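Mabaso Scarf and Necklace Notes
README, January 2026
Maintained by Theano Zacharopoulos and Kalliopi Mavromatis

Welcome! Mabaso is a small text collection on how people wear accessories day to day: which scarf went with which coat, which necklace got swapped out before lunch, and why. We love this stuff, and we hope you'll find something good in it. 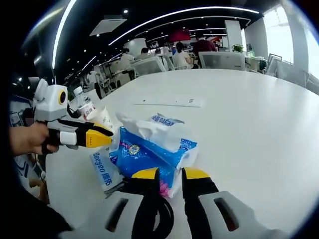
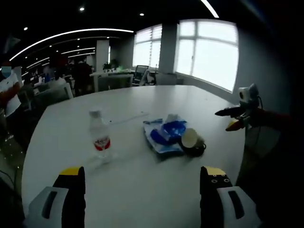 Tabletop items: a pack of tissues (first picture) and a bottle of water (second).

What's inside
The collection has 2,000 short outfit notes written by 50 people in Brendton. Each note covers one outfit on one day. Some are a single line ("green beads, gray sweater, felt great") and some run on for paragraphs, especially when a favorite brooch is involved – those are a joy to read.

Files
notes.csv – the notes themselves, one per row
pieces.csv – every scarf, necklace, brooch and belt mentioned, with the writer's own name for it
colors.csv – our list of 47 color words, with the spellings we folded together
changes.txt – what moved between versions

Columns in notes.csv
note_id: a plain number, never reused
writer: a code, not a name
season: spring, summer, fall or winter
pieces: one or more ids from pieces.csv, split by semicolons
text: the note as typed, typos and all
kept_on: yes, no or blank. "No" means the writer took the accessory off before getting home. Blank means they didn't say, so please don't read it as a yes.

How the notes were gathered
Styliani Michailidis ran the writing evenings and typed up everything that came in on paper. Writers used whatever words they liked. Clyde Alcantara then tagged the pieces by hand, and Ifigeneia Galanis checked his tags against the text. Where they disagreed, both tags stayed in.

Known gaps
Winter is much bigger than summer, and scarves swamp everything else as a result. Earrings were left out of version 1 and only came in with version 2, last November. "Gold" can mean the metal or the color, and we haven't pulled those apart yet. Costume jewelry and fine jewelry share one tag.

Good uses
Word lists, style vocabulary, class projects, or just poking around for ideas on a gray morning! It's too small and too local to tell you what sells.

Loading
The files are UTF-8 with a header row. The Usero reader opens them as they are. In Mustex, set the separator to comma first or the pieces column will split in the wrong place.

Fixes
Send the note_id and the correction to Kalliopi. New color words are very welcome – the last one added was "oatmeal."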